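Moving the gradebook to standards-based reporting: notes after one quarter

2018-10-25

Print | E-mail

I teach eighth grade math and, by default, keep the grading software running for our team. This fall the school moved grades six through eight from percentage grades to standards-based reporting. The first quarter has closed, the reports have gone home, and I want to write down how the setup works while I still remember why I chose certain settings.

The old system was Ciltum, which we had used for as long as I have been in the building. It stored a score for each assignment, applied category weights, and produced a percentage. The new one is Skolum. It stores a level for each standard, from 1 to 4, and an assignment is only a container for one or more of those levels. Most of the trouble this quarter came from teachers, me included, treating the second program as if it were the first.

My course has 13 reported standards for the year. The state document lists more than that, but several were merged by the department last spring so that the report would fit on a page. I was against merging the two on linear functions. A student can read slope off a graph and still be unable to build an equation from a table, and a single level hides this. I was outvoted, and I now track the two parts separately in the notes field, where parents can't see them and the calculation ignores them.

The calculation took the most time to settle. Skolum offers four methods: mean, mode, most recent, and a decaying average. The mean defeats the purpose, as a student who scores 1, 1, 3, 4 ends up at 2.25 although the last two pieces of evidence say otherwise. Most recent is too jumpy. One bad morning and a steady 3 becomes a 1. We settled on the decaying average with the newest score weighted at 65 percent. For the same four scores it works out as follows: 1, then 1, then 2.3, then 3.405. The report rounds to the nearest half level and prints 3.5.

The weight is set per course and not per standard. This matters for standards assessed only twice in a quarter, where the second score more or less decides the result. I handled this by requiring a minimum of three scores before a level is published. Below that the field prints as "NE" for not enough evidence. I had four parents write to ask whether NE meant "needs effort," so the label will change to a blank with a footnote.

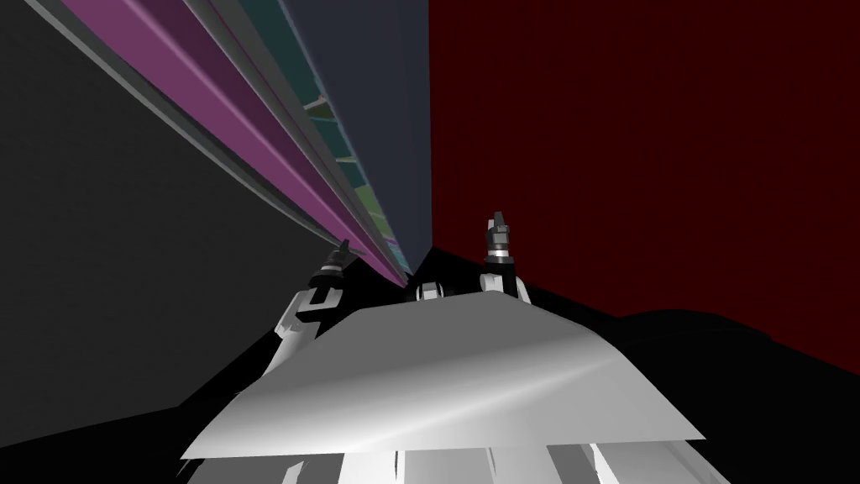 Reassessment is the other half of the system. A student may retake any standard within 15 school days of getting the original back, provided the practice set for that standard is complete. I write the retakes from the item bank we bought from Lulano. The items are decent. The export is poor: fractions come through as plain text with a slash, so three-fourths x arrives as 3/4x, which can be read two ways. I correct those by hand before printing. I have reported it and received a ticket number.

Retakes run on 2 afternoons a week, at the end of the day. The first two weeks were quiet and then the quarter deadline approached and the room filled up. I had set no limit on the number of standards per visit, and several students tried to redo the whole quarter in an hour. The limit is now 2 standards per visit. The results improved once it was in place, although I can't separate the limit from the fact that the same students were also more prepared by then.

Some settings, for anyone using the same program:

Missing work. Skolum defaults a missing score to 0, which is not on the scale and drags the decaying average down badly. Change the default to "exclude" under course options. The flag for missing work still shows on the parent view. It does not carry over when you copy a course, so check each section.

Rounding. There are two rounding settings, one for display and one for the report. They are on different pages. If they disagree, a parent sees one level online and another on paper.

Work habits. Homework completion and participation are reported on a separate line and do not touch the academic levels. Enter these as a comment code. If you enter them as a standard, they get averaged into the course summary, and the only way I found to remove them was to delete the standard along with every score under it.

Order of entry. The decaying average uses the assessment date and not the date you typed the score. A student who takes a test late should have the date changed on that one score. I missed this for the whole of September and had to go back through three sections.

The report itself is printed from a template made by Rieger, which the district licenses separately. The template puts the standards in alphabetical order by code and I have found no way to change it, so geometry appears at the top although we don't teach it until spring. Every line in that block is blank on the first report. Next quarter I will send a half-sheet with the report explaining which units have been taught – it should cut down on the e-mail.

As for the students, they adapted faster than the adults. By the fifth week they were asking which standard a quiz covered before asking how many points it was worth, and a few still ask about points. The students who had been living on extra credit are not happy with me. The ones who used to fail the first test of a unit and then stop working are turning in more practice sets than they did last year, although I did not keep good counts last year and would not want to defend that claim in a meeting.

One open problem is the high school, which still wants a percentage for math placement. The conversion table we were handed maps a 3 to 85, and a 3 is supposed to mean that the student has met the standard. A student who has met every standard in the course therefore arrives with a B. I have asked for placement to look at the levels for the functions and equations standards directly. I should have an answer before the second quarter closes, and I will post the table then if I am allowed to.

Print | E-mail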